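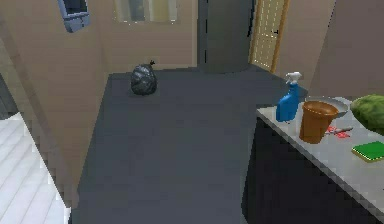

Tied refuse sack on a grey floor, computer rendering.

Zokier Tie-Top Refuse Sacks, Heavy Duty, Black

Supplied by Trenness
Sold by the carton
Status: in stock

Overview

The Zokier Tie-Top is a black polythene refuse sack for general, non-hazardous waste. It is made from blended recycled film with a star-sealed base and a plain open mouth. There is no drawstring. The sack is closed by twisting the neck and knotting it, or with a separate tie, and the film has been kept slightly softer at the top third so that a knot will hold without springing open.

The heavy duty grade replaces the older medium grade, which was withdrawn in August. Customers with standing orders for the medium grade have been moved to this product at the same carton price. The older stock code will still be accepted on written orders but returns this item.

Base seal

A flat-sealed sack has a single straight weld across the bottom and leaves two loose corners. These fill badly, and liquid collects in them. In a star seal the film is folded in on itself several times before welding, so the base gathers to one point and the load spreads evenly round it. The drawback is that the folded area is thicker and takes longer to weld. A star seal run too fast will pass a visual check and leak under a wet load.

Cartons are therefore sampled at the Medrano works. One sack in each sample is part-filled with water and hung, and a second is loaded with dry ballast and dropped flat on its base. A carton batch is held back if either sack fails. The last full production run was 3,292 cartons, of which two were rejected, both for print faults on the outer box.

Film

The film is a blend of low density and linear low density polythene. The linear part gives resistance to tearing once a hole has started. The low density part makes the film easier to open and quieter to handle. Colour comes from carbon black, which also hides the variation found in recycled feedstock. Small specks and slight streaks in the surface are normal and do not affect strength.

The film is not suitable for contact with food. It will not break down in compost and should not be used for garden or food waste collections where the collector asks for compostable liners.

Choosing a size

Measure the bin round the rim, outside edge, and halve the figure. The flat width of the sack should be slightly more than the result. A sack that is too narrow will go on but will be stretched at the rim and may split when the bin is emptied. A sack that is too wide slips down inside under load.

For depth, take the height of the bin and add enough to fold over the rim and reach the base without strain. The base of the sack should rest on the floor of the bin. A sack hung clear of the floor carries the whole load on its side film, and this is the most common cause of the splits reported to us.

Use

Open the sack fully before fitting and let air into the base.
Fold the top over the rim evenly on all sides.
Fill to three-quarters. Above this level there is not enough free film to tie.
Press out trapped air gently, twist the neck and knot.
Lift by the neck with a hand under the base for dense loads.

Do not use for rubble, broken glass, hot ash, clinical waste or sharps. Woven rubble sacks are listed separately under the Pasten range.

Storage

Store cartons flat, indoors and out of direct sunlight. Carbon black slows damage from light but does not prevent it, and sacks kept on an open windowsill or in a glazed porch will become brittle along the folds. Keep away from heaters. Cartons may be stacked – lighter goods on top – provided the lower boxes are dry. Rotate stock so that the oldest carton is used first.

Ordering

Single cartons are sent by parcel carrier. Pallet orders are sent on a tail-lift vehicle and need level access. Orders above 4,000 sacks qualify for the contract rate, which is fixed for the term agreed. We hold nearly 1,465 cartons at the main depot, and larger call-offs should be booked ahead.

Returns are accepted on unopened cartons. For a suspected seal fault, keep the sack and the carton label, which carries the batch code, and send both to Gumaro Palacios in technical sales. Claims without a batch code cannot be traced to a production run.

Product data last revised 2024-01-29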